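How to Budget for Handheld Grippers Before You Buy the Wrong Number of Them

Filed under: Planning and purchasing

Every August somebody forwards me a spreadsheet with one line in it. The line says "grippers" and has a price next to it, and the question in the email is whether the price looks okay. The price always looks okay. It's the forty lines missing underneath that cause the trouble.

What follows is the order I work in now, for handheld grippers used to record household tasks. It applies to a small team working in real homes. If you have a warehouse and a forklift, you have different problems and probably nicer chairs.

Step 1. Write down the tasks before you write down the hardware

List what people will be picking up and where it goes. Be dull and specific. "Tidying" isn't a task. "Put the trash in the bin" is a task, and it already tells you that you need jaws that open wide enough for a drink can and pads that can hold a crumpled wrapper without launching it across the room.

Tharun Raju once sent me a list that said "kitchen, various." We bought for kitchen, various. The jaws from Luteo were lovely and would not go around a mug.

Step 2. Count hands, then add spares

One operator using both hands needs 2 grippers. Put that in the sheet as a pair, because sooner or later someone reading quickly will order singles.

Then add spares. My rule is one spare pair per site, even if there's only one operator there. A spare sitting in a closet is annoying to pay for. A canceled morning costs more, and you still have to buy the spare afterward.

Step 3. Budget for the parts that wear

Finger pads go first. They're cheap, they get dirty, and they're always on back order in the exact color you standardized on. For our last project I ordered 46 and felt extravagant. I no longer feel extravagant.

After pads come pins and screws. Ask the seller whether you can get these separately or only as part of a "service kit." Cludetti quoted us for the kit. Herkow sold us a bag of hardware. Read the quote for this before you read anything else in it.

Step 4. Cables, and then more cables

Whatever length you think you need, somebody will be recording at the far side of a couch. Leave a line for longer cables, a line for clips to keep them off the floor, and a line for the ones that get stepped on anyway. Buy chargers per site, too. A charger that travels between two homes lives permanently in the wrong one.

Step 5. Go and look at the room

This step is free and everyone skips it. Visit at the time of day you plan to record and check the light, the floor and how much furniture is in the way. Shiny tile bounces light around and may cost you a lamp or a curtain. Chairs cost you nothing except shins.

Don't buy props until you've made this visit. I set aside 400 dollars for "realistic household items" on one job, and Gopinath Sundaram pointed out, very gently, that we'd be working in a household.

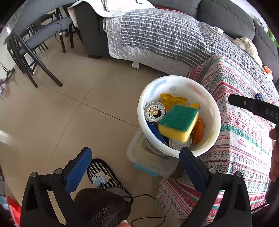
Bin task at floor level: sponge and drink can inside, blue pads open at the rim.

Notice how low the work is. If your tasks end at a bin on the floor, put a kneeling pad or a low stool in the sheet, and plan shorter stretches of recording. I'd also try the jaws against the actual bin — a wide gripper and a narrow opening make a poor couple.

Step 6. Price the hours

Equipment is the part you can return. Put down setup, charging, copying files, wiping the pads and putting the room back the way you found it. If you're aiming for 1000 recordings, run a short trial first and multiply from that. Don't multiply from the seller's video, in which a calm person in a gray shirt never drops anything.

Step 7. Order one pair first

Ask for a single pair on the terms you'd get for the full order. Değirmenci agreed to this by return email; others needed a phone call and a bit of silence on my end. Use the pair for every task on your Step 1 list, cross out what it can't do, and then fix the list or change the gripper. Only after that should you send the big order.

Keep the boxes. You'll want them for returns, and the foam is impossible to replace.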